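Jandura Clear Serving Tray, Large

Item 420. Sold singly or in a set of 2.
Reviewed for the shop pages by Itziar Cordero, November 2019

The maker's card calls this tray "crystal clear for life." We would not go that far. It is a clear plastic tray with a slight frosted cast, rounded corners and a raised rim, and it does the ordinary work of a tray well enough that we keep it in stock. The card is another matter.

Scratches first, as they are what most people write to us about. A flat, clear floor shows every mark you put on it. Slide a stoneware bowl across it a few times and you will have fine lines, and once they are there no polish we have tried takes them out. Jandura says the surface was tested to 1000 wipes. Wipes with what, we asked, and got a second copy of the card. A soft cloth and dish soap are fine. Scouring pads are not.

Glare is the other complaint. Under a ceiling light the floor throws back long bright streaks, and if you were hoping to lay a printed menu underneath and read it through the plastic, you may be tilting your head a lot. By a window it bothers us less.

What we like: the rim. It gives your fingers something to hold and it keeps a small spill on the tray instead of on your table. The rounded corners wipe out easily, where the square ones on the older Perlow tray used to collect crumbs.

What we doubt: the claim that it "replaces a full set of serving ware." It's a tray. You still need bowls. The small Plurkar bowl in pale mint green looks good beside it and has a plain round shape that is easy to hold, though the faint rings in the glaze at the bottom are part of the bowl, so please don't send it back for those. We had 4 returned in January.

Munther Ghanem in our stockroom prefers the Zulu tray, which is heavier and costs more. He may be right if you carry full glasses up and down stairs every day. For fruit, bread, or keeping the oil bottles off the tabletop, we think the extra money is hard to defend.

Care: hand wash -- the card says "dishwasher friendly," a phrase that promises nothing in particular. Dry flat. Put a sheet of paper between trays if you stack them.

Returns: unused trays only. Surface scratches from use are not covered. 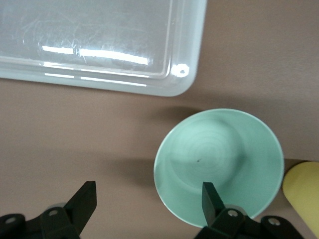
Can I put hot dishes straight onto the tray?
We advise against it. Set a trivet or a folded towel down first, or let the dish cool on the stove before you move it over.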